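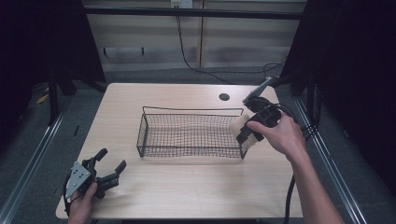

An empty wire mesh basket on a wooden table.

Punwood 10K finds a new hill, and runners find it too

The Punwood 10K has moved its start line, lost its only flat mile and drawn its biggest field yet, in that order. The January race sent 388 runners up Caldeira Road for the first time, after the old riverside course was given over to sewer work that was supposed to end last fall.

The climb begins 108 yards after the start, leaving just enough time to settle into a pace that will have to be abandoned. From there it goes up for most of two miles, pauses at the water tower, and goes up again. Race director Ademir Lins had described the route in the entry packet as "rolling." Asked at the finish whether he stood by the word, he said that it rolled very well on the way down.

Lucimara Araújo won the women's race in 41:16, nearly three minutes slower than her winning time on the river course last year. She led from the water tower on and was passed only by a dog, which left the course at the second turn and was not scored.

"I looked at my watch at the top and decided to stop looking at my watch," Araújo said.

The men's race was closer. Anderson Teixeira and Arlindo Quintana, who train together and have been finishing next to each other for most of a decade, came down the last stretch of Makonberg Lane side by side. Teixeira got it by a second, in 36:52. Quintana said he had been saving something for the final bend and had misremembered which bend it was.

Both men belong to the Vikix Striders, who also took the team prize, a large ham. The club has won the ham three times now and still has no agreed method for dividing it.

Thaís Sales, running her first race at any distance, crossed the line in 1:14:20 and asked a marshal where the rest of it was. She had signed up for what she believed was a 10-mile event and had trained for that since August. She has since entered a half marathon, after checking the distance.

There were complaints, most of them about parking. The lot at the middle school was full by 7:40 a.m., and latecomers were sent to a field at the bottom of the hill, giving them a warm-up they had not planned. A smaller number of runners objected to the mile markers, two of which both said 4. Lins said the second one should have been a 5 and that a new 5 is on order.

Results were posted that afternoon and corrected in the evening, when several people in the 60-to-69 group pointed out that they were not in the 16-to-19 group. The corrected list is up at the library and on the race page.

The sewer work on the river path is now expected to finish in spring. Lins would like to keep the hill anyway, and entrants will get a survey asking which course they prefer for next year. An early draft offered a choice between "the new route" and "the easy one." Araújo said she would be voting for the river.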